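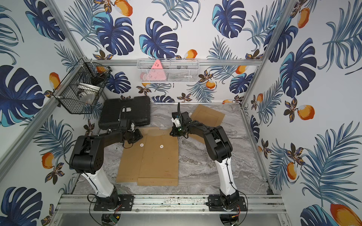 The two-arm station with cardboard sheets on the table, Korach workshop.

Minutes — October 8, 2018

1. Minutes of the September meeting approved with no changes.

2. Open day at Putitz. Korach will bring the two-arm station and run the cardboard demonstration. Slots are 10 minutes each. Bresent has 78 sign-ups so far — list closes Friday.

3. Costs. Transport and insurance come to $2,550. Morais will cover $400 of this. Balance to come from the events budget. Agreed.

4. Visitors stay behind the floor tape while the arms are powered. Bresent to print signs.

5. Parking still open. Carried over.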